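## The Udell block quilt swap is back!

If you were at the spring swap in April you'll remember how it ended, with people still trading nine-patch blocks in the parking lot and Rukhsana Ansari holding a flashlight so they could match their blues. We had such a good time that we're doing it again, and this round is open to anyone who can sew a straight seam (or a nearly straight one, I'm living proof that counts).

The way it works is simple. You make 10 blocks, all from the same pattern, and bring them to Udell Hall by 4th September. You go home with 10 blocks from 10 different people. Last time 162 blocks came through the door, and the variety was wonderful: churn dashes, bear paws, a whole stack of flying geese in mustard and gray from Edvin Berge, who had only been quilting since Christmas!

Blocks should measure 12½ inches unfinished, so that they come out at 12 once they're sewn into a top. Please, please measure before you bring them. My own spring blocks were a hair under and poor Angus Dunbar had to add a skinny border to the one he drew. He was very nice about it and says the border is now his favorite part, but still.

Cotton only, prewashed if it's red or anything else that likes to bleed. Press your seams whichever way you like, and leave the edges untrimmed if you're unsure.
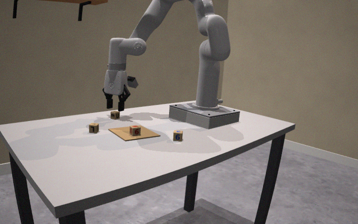
Color is up to you this time. In the spring we asked for blues and neutrals, and the quilts that came out of it are gorgeous, but several of you have drawers full of orange and green that deserve a turn. Paavo Ikonen is planning a set made entirely from old work shirts, plaids and all, and I've already told him I'm first in line for one.

If you've never made a block before, come to the sewing evening the week before the swap. Bring your machine if you have one, and a foot pedal that you've checked is really in the bag (ask me how I know). We'll have cutting mats, two irons and Rukhsana's enormous scrap bin, which she says holds more than 1,000 pieces and which I've never once seen the bottom of. The Ohio Star looks hard and isn't, so that's the one we'll be teaching.

There's room for 60 people at the swap itself. Put your name and your pattern on the sheet by the front desk, and pin a slip of paper to each block with your name on it too. I still have a beautiful log cabin from the spring, dark green with a yellow center, and no idea who made it. If it's yours, come find me, I'd love to know where you got that yellow!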